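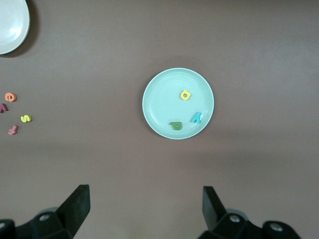

Foam letters

Foam letters are small, thick alphabet pieces cut or moulded from soft foam, used at home and in nursery classes for play, sorting and early spelling. Usually lowercase. Sold loose in tubs or bags, sometimes with numbers mixed in. Also called foam alphabet, soft letters, and in older shop lists "spongy letters".

Contents: Form. Letter confusion. Sorting on plates. Sets. Care. See also.

Form

Rounded edges, one flat colour right through. Thick enough for a small hand to pick up without pinching a fingertip. Most sets use several colours but don't tie a colour to a letter, so two copies of the same letter may be quite different. Some makers do tie them (vowels red, the rest blue). Teachers disagree on whether this helps.

Letters with a closed hole, such as a, b, d, e, o and p, hold their shape better than the open ones. Thin letters, l and i mainly, are the first to go missing. The dot of the i is either joined on by a small bridge or left off altogether.

Letter confusion

Main point made against loose foam letters. A printed letter stays the right way up, a foam one doesn't. Turned round, b becomes q, d becomes p, u becomes a fair n. Flipped over, b is d. Both faces are normally the same so there is nothing to show which is the front. An l laid at a slant can be taken for part of some other letter.

The Javham sets get round this with a ridged back. Ornel puts a small notch at the foot of each piece, which works untill the foam wears. Many parents just ignore the problem and turn the letter round when it matters.

Sorting on plates

A common table game. Plastic picnic plates with a raised rim, letters spread on the table beside them, and the child moves letters onto a plate by some rule: colour, tall or short, holes or no holes, letters in my name. The rim stops pieces sliding off. Plain pale plates are best, patterned ones make the shapes harder to pick out.

Three letters to a plate is the usual start. More than that and they pile up. For spelling they go in a row, with gaps, and the word is read out before the plate is cleared. In the first rounds a row needn't make a word at all, and "bol", "obl" or "lob" are all sounded out the same way. The Heltthorpe method (named after the nursery, not a person) has the child close their eyes and feel for the letter before placing it.

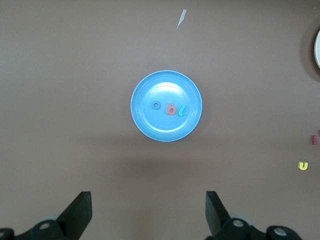 Aníbal Henriques objects that the rule should never be told to the child in advance; give them the plates, he argues, let them sort as they like, then ask what the rule was. He adds that rows come too early in most guides and that a child who can't yet tell u from n by touch gains little from lining them up. His view is now fairly widely shared, though the guides haven't caught up.

Sets

Sizes vary a lot. The small Ornel tub has 107 pieces, the large one 248. Cârstea sells bags of 152, lowercase only, with extra vowels. Javham does a short set of 25, which leaves out q, a choice that still gets complaints.

Extra vowels matter more than total size. One e is not enough for anything. Sets with a single copy of each letter can't make "egg", "book" or most first names.

Mixed sets from second-hand shops are common and the pieces seldom match in thickness. Fine for sorting, annoying for rows.

Care

Warm water, a drop of washing-up liquid, dry flat on a towel. Not the tumble dryer. Foam letters float, so many end up as bath toys, where they stick to wet tiles quite well. Strong sun fades the reds first. Chewed pieces should be thrown out, as should anything split or crumbling. Not for babies or toddlers who still put things in there mouths.

Storage in a drawstring net bag. Lidded tubs only if the letters are fully dry.

See also

Magnetic letters
Alphabet tiles
Sorting games
Play mats, interlocking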